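Cunha planning group: minutes of the software meeting, 18 Jun 2020
Present: Ozan Baysal (chair), Aslı Akbulut, Naheed Satti, Melahat Ekinci. Apologies: Hüsnü Ateş.
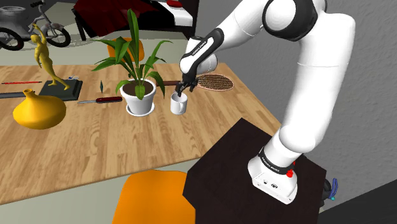
1. Minutes of the last meeting
Agreed as written, with one fix: the ticket for the gripper width bug belongs to Naheed, not Melahat. Ozan to correct the wiki copy.

2. Grasp planner
Aslı took us through the new sampler and it is lovely to see it all in one place at last. The old code tried grasps in a fixed order and gave up after the first 50. The new one ranks them by how much room the fingers have before asking for an arm path, so the slow step only runs on the ones worth trying. Mean planning time on her machine is down to 660 ms for the mug tasks, and she hasn't even touched the collision cache yet!

Naheed asked how it copes with plants. Leaves are still the hard case: the planner treats the whole plant as one solid lump, so a mug standing close to the pot can look blocked from every side when there is plenty of space from above. Aslı has a branch that splits the plant into smaller convex pieces. It makes loading slower but the reach from above comes back. General delight at this. Agreed to merge it behind a flag and leave the flag off for the nightly run until we know the memory cost.

Long talk about rim grasps, with one finger inside the cup and one outside, against opening both fingers inside. Melahat likes the second for narrow mugs but the controller has no way yet to say "push outwards until you feel something". Ozan thinks it is a small change to the close command (same message, sign flipped on the force) and offered to try it. Left open.

Action: Aslı to merge the plant branch behind a flag.
Action: Ozan to try outward closing in the controller and report back.

3. Scene generator
Melahat has the room builder working with the full object list, and the rooms are getting properly messy, which is just what we wanted. The latest batch is 2746 scenes, all of which load without errors. Tables now get a mix of things to pick up and things to avoid, and furniture goes in last so that chairs end up near the table without touching the pedestal.

Two snags. Thin objects such as pencils sometimes start a hair below the table top and pop upwards on the first physics step. Melahat has put in a settling stage, where the world runs for a short while with the arm switched off, and throws the scene away if anything has moved too far. Also, the random seed was being read twice, so re-running a scene by number gave a different room. That one is fixed, and Naheed would like it known that she did say so in February.

Naheed asked for the scene number to be written into every log line. Agreed straight away.

Action: Melahat to add the scene number to the logs and write up the settling stage.

4. Perception
Naheed has swapped the segmentation model for the smaller one from the Terneck branch. It is quicker and nearly as good on mugs and bowls. It is worse on long thin things, and it likes to join a handle to whatever is next to it. She showed the masks from 5 bad cases and we had a good time guessing which object was which. Ozan suggested using depth edges to cut the masks before they go to the planner. Naheed had already started on this and will share the code once the tests pass.

Aslı would like the masks to carry a confidence value, so that the planner can keep clear of anything doubtful. Melahat pointed out that the simulator knows the true masks, so we can check whether the confidence means anything before relying on it.

Action: Naheed to add confidence to the mask message and compare with the simulator's own masks.

5. Tooling
Hüsnü sent a note by email. The replay viewer can now step backwards! It also draws the planned path and the path taken in different colours, and you can click a joint to get its angle and torque over time. He asks everyone to update before filing viewer bugs, and to stop editing the config on the Purkstead server by hand. Ozan owned up to the last one.

6. Any other business
The Brarkstead group have asked for read access to our test scenes. No objections. Melahat to sort out the account.

Next meeting: same link, Aslı to chair. Please add agenda items to the wiki page beforehand.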